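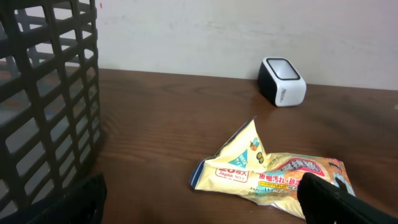 Section 7 : monter et régler le viseur point rouge Numa sur votre carabine

Bon, on y est. La section précédente parlait du choix des colliers et des embases, et j'ai reçu pas mal de courrier de gens qui avaient tout acheté et qui restaient plantés devant le rail. Alors je reprends depuis le début, avec ma propre carabine de stand, une Mottram à répétition que je traîne depuis des années (elle n'est pas belle, mais elle groupe !).

Ce qu'il vous faut : le viseur et son embase, la clé livrée dans la boîte, un tournevis dynamométrique si vous en avez un, un chiffon propre, un peu de dégraissant et une pile neuve. Pas celle du fond du tiroir, je vous connais.

Avant de toucher à quoi que ce soit

1. Retirez le chargeur.
2. Ouvrez la culasse et regardez dans la chambre. Passez-y ensuite le petit doigt, même si vous venez de regarder.
3. Rangez les munitions dans une autre pièce. Chez moi elles restent au coffre jusqu'au départ pour le stand.

ATTENTION : si vous vous interrompez pour répondre au téléphone, reprenez à l'étape 1 en revenant. Oui, à chaque fois.

Le montage

4. Dégraissez le rail et le dessous de l'embase, puis laissez sécher. Un film d'huile suffit pour que tout glisse au bout de quelques boîtes.

5. Posez l'embase sans serrer et épaulez, les yeux fermés. Ouvrez les yeux : si vous devez tendre le cou pour trouver le point, avancez ou reculez d'un cran. Je me suis retrouvé deux crans plus en avant que sur la photo du fabricant et je n'y ai plus jamais touché.

6. Poussez l'embase vers l'avant, bien en butée contre le cran du rail, et gardez la pression avec le pouce pendant que vous serrez.

7. Serrez les vis en alternance, un quart de tour à la fois, jusqu'au couple indiqué dans la notice de votre embase. Pas de valeur universelle ici, ne me la demandez pas, ça dépend vraiment du modèle.

Remarque : le frein-filet faible, oui, une goutte par vis. Le fort, non. Ataberk Oral, qui tire avec moi à Gornport, a dû percer une vis à cause de ça et il en parle encore.

8. Mettez la pile, pôle positif vers le couvercle, et allumez sur l'intensité la plus basse. Montez d'un niveau à la fois. Le point doit rester net sans baver sur la cible ; la plupart des débutants le règlent beaucoup trop fort.

Le réglage au stand

9. Installez-vous sur appui, cible à 25 mètres pour commencer. Tirez trois coups sans rien corriger, même si le premier part n'importe où.

10. Repérez le centre du groupement et corrigez à partir de ce centre. Sur le Numa, la molette du dessus règle la hauteur et celle de droite la dérive. Les flèches indiquent le sens de déplacement de l'impact (j'ai mis une bonne demi-heure à l'admettre la première fois).

11. Tirez trois autres coups et recommencez si nécessaire.

12. Passez à 100 mètres quand le groupement est centré et affinez. À cette distance, le point couvre déjà une belle partie du visuel, alors visez le bas du noir si ça vous aide.

ATTENTION : on ne touche aux molettes que culasse ouverte et arme posée, canon vers les cibles. Et si quelqu'un est en avant de la ligne de tir, on ne touche à rien du tout.

Après la séance

13. De retour à la maison, arme vérifiée comme aux étapes 1 à 3, contrôlez le serrage. Tracez un petit trait de vernis à cheval sur chaque vis et l'embase : si le trait se décale, vous le verrez tout de suite.

14. Notez les réglages dans votre carnet avec la munition utilisée. Changer de lot peut déplacer l'impact, et j'ai perdu tout un samedi de juillet à accuser le viseur pour rien.

15. Éteignez le viseur ! Le mien s'est vidé deux fois dans la mallette.

Si le point clignote au départ du coup, regardez d'abord le couvercle de pile, souvent il manque juste un huitième de tour. Si ça continue avec une pile neuve, renvoyez l'appareil à Voltadstead, qui s'occupe du service après-vente, avec votre facture et le numéro de série relevé sous l'embase.

Section suivante : le nettoyage des lentilles.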